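Drukville Printmaking Residency: progress report to the Gallagher Fund
Sunday, March 29, 2026

We are halfway through and I could not be happier with how it's going! Donal Ó Riain has taught 22 sessions so far, mostly linocut and monotype, and the Thursday group has already asked for more (they'd stay until midnight if we let them). Lorcan Hayes joined as second tutor and brought two new etching students with him from Havberg.

Spending is on track. The Herkell press needed new blankets, which took 400 dollars out of the materials line — we can cover that from the paper budget. Two artists have finished full editions, and both have agreed to show them in May.

Still to do: book the hall, order frames, settle the hanging plan with Donal. 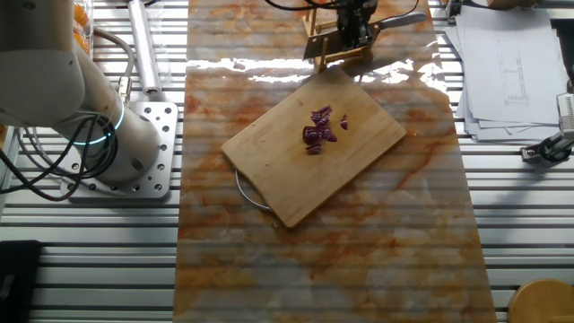
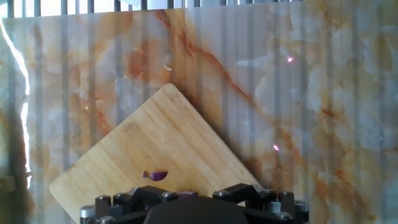
Bamboo cutting board, two views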